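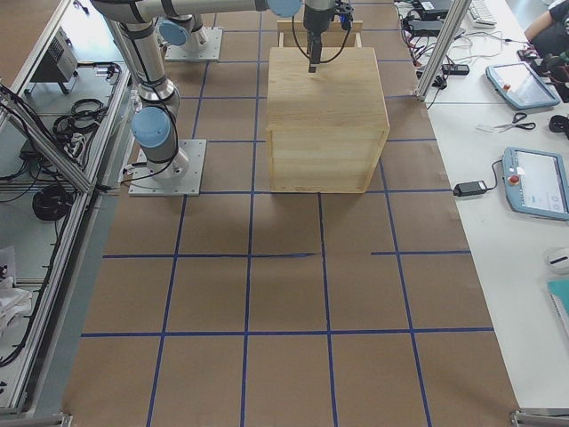 Edith Llanos says the running order matters more than the readings, and she has put on enough gallery evenings in Cabrera that I'm inclined to listen. My trouble is that I don't have a running order. I have eight poets, a room full of paintings and a budget of $400.

It's a small show of landscapes, up until the end of October 2024, and the gallery wants a spoken word night to go with it. Each poet has been asked for one new poem in response to one painting. Three of them picked the same painting. Two haven't picked anything and have stopped opening my emails. One has sent 17 pages and describes it as a fragment.

What I'd like to know:

How long should each person get, and how do you make it stick?

Should people read standing next to the painting they wrote about, with the audience shuffling from wall to wall, or should everyone sit down and face one way?

Do I pay them all the same? Two have books out and one has mentioned it.

The room holds 40 seated, fewer if they bring coats. There's no stage. There is a microphone, which I'm told works.

Posted by grakwood_events

Arnulfo Betancur

Five minutes each, and say it in writing before they agree to anything. If you've already agreed, say it in writing now and act as if you'd said it before. A poet who's told five minutes will read for seven. A poet who's told "oh, five to ten" will read until the building closes.

With eight readers that gets you to just under an hour once everyone has run over. Put a break after the fourth. People come back from a break if there is still wine, so hold some of it back.

On moving around: I did the wall-to-wall version at the Rolia, with an audience about the size of yours, and I wouldn't do it again. The people at the front see the painting and the poet. The people at the back see the people at the front. Anyone who can't stand for an hour goes home early, and they're right to. We ended up carrying a chair from room to room for one man's mother, who got the best view of anybody.

Seat them. Print a sheet with a small picture of each painting next to the poet's name (ask the gallery about permission first, they get touchy) and open the doors half an hour early so people can look properly. Then they've already got the painting in their heads when the poem starts.

Pay everyone the same. $40 each is $320, leaving you $80 for the wine and the printing. It isn't much of a fee and you should tell them the figure today. Poets are used to small fees. What they dislike is finding out on the night.

Three on one painting is fine, by the way. Don't put them back to back. First, fifth and last, and let the audience think you planned it.

zevgate

just get them to do it outside? we had one in a park in June and it was great, loads of people stopped to listen. some of them were waiting for the bus but still

Marisol T.

I agree with most of what Arnulfo said, except that I'd let one person read at the painting. Pick whichever poet wrote about something hanging on the wall the chairs face, and have them go first. It settles people down and reminds them why they're in a gallery.

For the two who won't answer, phone them. Give them a date, and if it passes, give them a painting. I did this to someone who was "waiting for the right one to speak to him" and he wrote a perfectly good poem about a cow he claimed to hate.

The 17 pages: ask for the best page and a half. Don't offer to choose it yourself. I made that offer once, and what came back was a letter, longer than the poem.

Test the microphone yourself, in the room, with someone sitting in the last row. "I'm told it works" has ended a lot of evenings. Check where the cable runs as well, and find out whether the stand goes low enough for your shortest reader. Ours didn't, and she delivered the whole thing to the underside of it - very moving, from what I could hear.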